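Chapter 2

Sleep and the Working Day

Before you start this chapter, cast your mind back to last night. When did you go to bed? When did you fall asleep, if you can say? And was there a gap between the two, perhaps a rather long one, in which you went over tomorrow's jobs or had an argument in your head that you really ought to have had at lunchtime? Keep your answers somewhere handy, because we shall come back to them at the end of the chapter.

Most of us are taught about sleep as though it were a kind of switching off. The body lies down, the lights go out, and some hours later the whole business begins again. It is an easy picture to carry about, and I carried it myself for a good many years, but it leaves out nearly everything of interest. The sleeping brain is busy. It passes through lighter and deeper stages, over and over, and the dreams we remember best tend to come from the later part of the night (so if your alarm goes off early, you may well be missing some of your best ones!).

In Chapter 1 we looked at daylight and the body clock. Now we turn to habit, and to the many small things people do, or leave undone, in the hours before they sleep. Much of the chapter draws on the Flisidthorpe diaries, a set of sleep records kept by 37 shift workers in the town of that name, and on a shorter set from Vikville, where 28 people who worked only in the daytime did the same. Both groups wrote in plain notebooks, and some of them wrote a great deal more than they had been asked for, bless them.
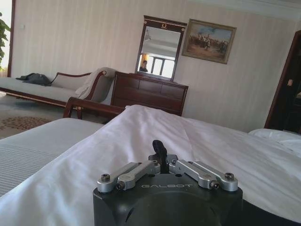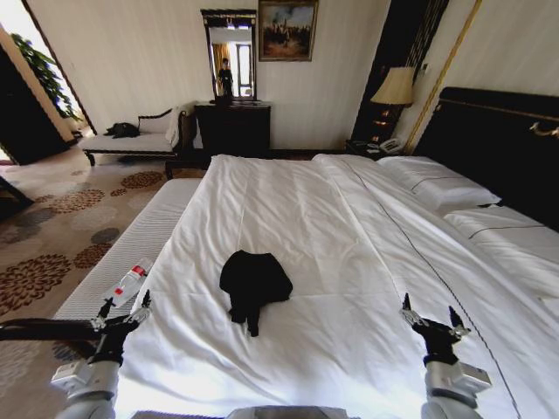
Figure 2.1 Two views with a bed.

The diaries are full of bedrooms, and what people say about those rooms is often more telling than the hours they put down. Several of the night workers used the bed as a sort of table during the day, and things gathered on it: post, a half-read magazine, tomorrow's socks. A bunched-up dark garment and a water bottle lying on its side, like those in the second view in Figure 2.1, would have been quite at home in their pages. One diarist wrote that clearing the bed had become the last chore of her day, and that she had begun to put off going to bed in order to put off the chore. I have a good deal of sympathy with her.

Radulović, whose work we shall meet properly in section 2.2, calls this the problem of the borrowed bed. A place that we use for everything, the argument runs, stops reminding us of any one thing in particular. The claim is a modest one and you are welcome to disagree with it. Do try to notice, though, as you read the extracts, how often the people who slept poorly also did their worrying, their eating and their paperwork in the same spot.

We begin with the evening meal.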